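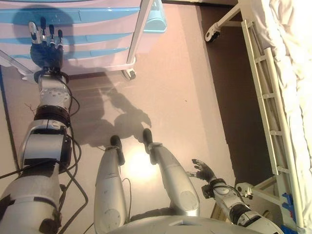 **Para:** lista Clovico-demonstrações
**Assunto:** Re: Episódios da mesa de cabeceira, segunda ronda
**Data:** janeiro de 2018

Boa tarde a todos,

Respondo à mensagem do Adebayo, que cito por baixo para quem entrou na lista entretanto.

> De: Adebayo Oyewole
>
> Colegas,
>
> Terminei de rever a primeira ronda do quarto. Temos 600 episódios gravados por teleoperação e rejeitei 164. Na maior parte dos rejeitados, o operador começou a mover o braço antes de a gravação arrancar, e a política aprende a partir de uma pose que nunca vê em execução.
>
> Três dúvidas antes de continuarmos:
>
> 1. Guardamos os episódios em que a mão toca na frente da gaveta e o operador desiste?
> 2. A mão direita deve ficar sempre na mesma posição, ou deixamos ao critério de cada um?
> 3. O Stanen já aceita etiquetas por segmento, ou continuamos com uma por episódio?
>
> Adebayo

Quanto à primeira: sim, guardem-nos, mas com a etiqueta "contacto sem abertura". A mão esquerda encostada à frente do móvel, com os dedos para cima, é uma pose que o modelo vai encontrar muitas vezes, e na primeira ronda quase só a temos em episódios que acabam bem. Se deitarmos fora as desistências, ficamos sem exemplos de como sair dali. O que não serve são os episódios em que o operador parou para falar com alguém ou ajustar os óculos. Esses rejeitam-se por inteiro.

Quanto à segunda: deixem variar. No treino anterior fixámos o braço direito junto ao corpo e o modelo passou a depender disso. Bastava a mão aparecer mais perto da cama para a esquerda hesitar. Peço só que não a apoiem no chão nem a encostem à grade lateral, e que anotem quando isso acontecer por engano.

A terceira depende da equipa do Stanen. A versão que temos instalada só lê uma etiqueta por episódio. Até haver outra, escrevam os tempos de início e fim do contacto no campo de notas, em segundos, sempre com o mesmo formato.

Mais alguns pontos para a segunda ronda:

- A câmara da cabeça fica inclinada para baixo como está. Não mexam na inclinação entre sessões. Se alguém precisar mesmo de a mudar, abra uma pasta nova.
- Os reflexos e a sombra do robô no chão ficam nos dados. Prefiro luz variada a um quarto todo igual, desde que a hora da sessão fique registada.
- Verifiquem os cabos do lado esquerdo antes de cada série. Um cabo preso no cotovelo altera o movimento e não se nota nos registos das juntas.
- Desloquem a mesa de cabeceira alguns centímetros entre séries e travem as rodas antes de gravar.

A meta para o conjunto completo, com o material da sala Entwistle incluído, continua a ser de cerca de 2.972 episódios aceites. Com a taxa de rejeição atual não chegamos lá no prazo, por isso a contagem decrescente no ecrã do operador passa a ser obrigatória. Quem ainda usar a configuração antiga encontra a nova na pasta Flollcombe do servidor.

Adebayo, podes reenviar-me a lista dos rejeitados com o motivo de cada um? Quero ver se alguns se recuperam cortando o início — os de arranque tardio, sobretudo.

Cumprimentos,
Coordenação de dados, Clovico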